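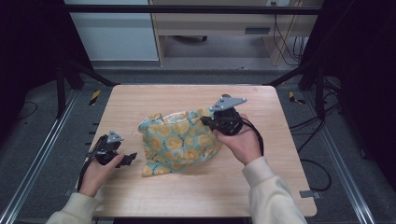 Chapter 4
Hand-Held Grippers for Cloth

Chapter 3 ended with a bare frame bolted together and a tabletop fixed inside it. This chapter covers the pair of hand-held grippers used at that table: the linkage, the fingertips, the cable and the mounting plate. The design follows the one built by Chunhua Jiang and Nele Stüber in the shared workshop at Malville, known there as the Ronda. It can be made with a drill press, a vice and hand tools.

Cloth is a poor first object for any gripper. It has no fixed shape, it folds over itself, and an edge that is easy to see may be hard to reach. A tool that picks up a block without trouble may close on a crumpled sheet and hold nothing. For this reason the fingertips are dealt with first, in Section 4.1, and the arms are sized to suit them.

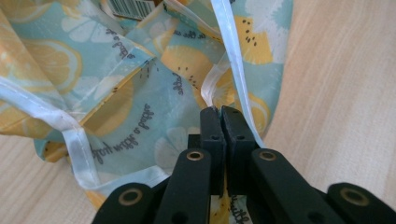 The fingertips must meet squarely. If one pad leads the other, a thin fold will roll out of the grip as the arms close. Check the pads against a strip of paper before fitting anything else — slack in the pivots shows up here sooner than anywhere else in the linkage.

Section 4.2 gives the arm lengths and the order of assembly. Section 4.3 deals with cable routing. Readers working alone should build one gripper, test it on a folded cloth for 30 closures, and only then cut parts for the second.

4.1 Fingertips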